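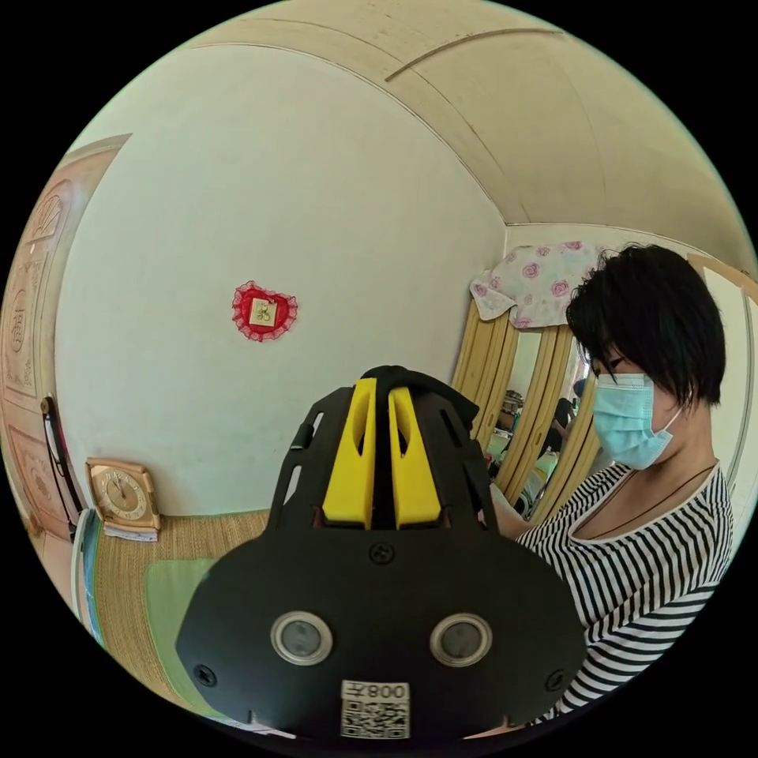 4.2 Comparing the two finger pads in the home setting

The bench tests in Section 4.1 used rigid blocks and a clamped gripper. For the second part of the study we moved to a furnished bedroom and used the hand-held version, so that the pads would meet cloth, bedding and small household objects. The body, the two round sensor windows and the mounting plate were the same throughout. Only the pads were changed. The Namano pad is the softer of the two, and the Cendesby pad has a stiffer core with the same outer shape.

Each operator did 40 picks with each pad, working through the same list of objects. Fadime Kocabaş set the order of the list and Roscoe Dvorak kept the log. A pick was scored as held if the object stayed between the pads for 5 seconds after lifting. Folding tasks were scored separately and are reported in Section 4.3.

Figure 3. Hand-held grippers with yellow fingers in use in the bedroom. A second gripper is held up at the left, in front of the window. 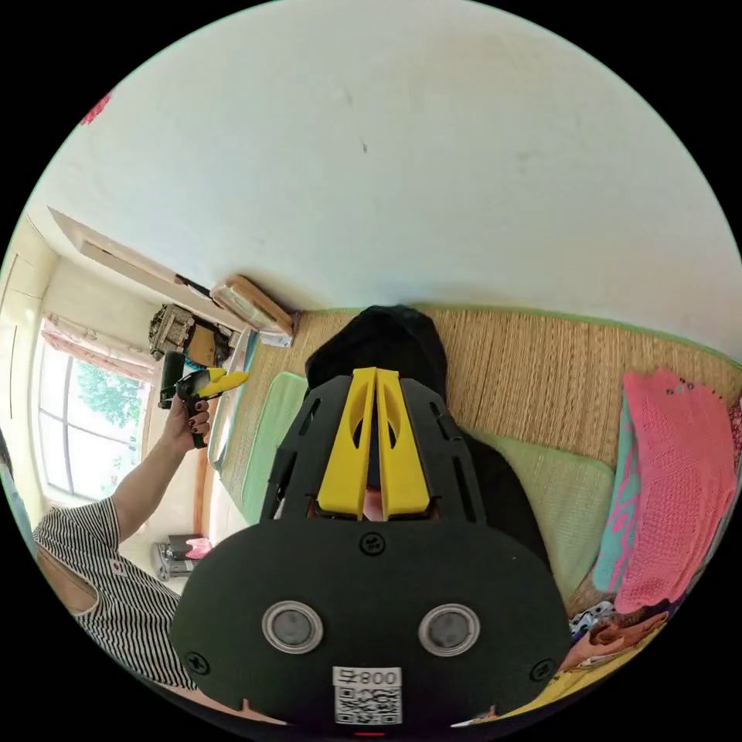
With thin cloth the softer pad did better, mainly at the first touch, where it closed on a single layer without pushing the fabric away. The stiffer pad often needed a second try. With hard objects the order was reversed. The Namano pad bent sideways under load by up to 3 mm at the tip, and smooth items turned in the grip. We saw no clear difference with knitted items.

Both operators found the gripper tiring when the arm was raised. Kocabaş noted that she began to tilt the wrist inwards late in a session, and this changed the angle at which the pads met the object. The log does not record wrist angle, so the effect cannot be separated from that of the pad. The December trials at Rosales use shorter sessions, with a rest after every list.

Pad wear was checked by eye after each session. The Cendesby pads showed light marks near the tip and were not replaced.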